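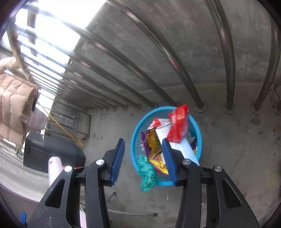 According to Jaqueline Contreras, a reader will accept any number of strange planets on the first page and will close the book at the first conversation in which two officers tell each other what both already know. Her complaint was directed at the space novels of her own day, and it is still repeated in most discussions of the subject.

Chapter 3
Telling the Reader Where We Are

Every novel has to supply its reader with facts. A story set in a present-day town can leave most of them unsaid. A story set on a colony world or aboard a warship has a heavier load to carry, and must explain its places, its ranks, its machines and its quarrels while the plot is already moving. The supply of such facts is called exposition, and it is the subject of this chapter.

Chapter 2 dealt with the narrator. It will be useful to keep in mind the difference drawn there between a narrator who stands outside the events and one who takes part in them, as the two have different means of passing on information.

Three novels are used throughout. Skustholm, by Sebastian Rusu, opens with a harbour master reading out the rules of an orbital port to a crew that is plainly not listening. The Jirno Crossing, by Said Bouazza, gives no explanation at all for its first 13 pages; the word "jirno" is used by every character before its meaning can be worked out. Ullska, by Vasilică Moldovan, places a short extract from a colony's official history before each chapter, and the extracts gradually begin to disagree with the story.

Readers have differed sharply over the second of these. Ovidiu Neagu considered Bouazza's opening unfair to the newcomer. Later critics have been kinder, though several admit to having turned back to the beginning once the meaning was clear.

Section 3.1 considers exposition given in dialogue. Section 3.2 turns to invented documents, including logs, letters and histories. Section 3.3 examines the delayed explanation and the risks it carries.

Before starting Section 3.1, students should read the first chapter of Skustholm and note each fact about the port that the crew would already have known. The notes will be needed again for the written exercise at the end of the chapter.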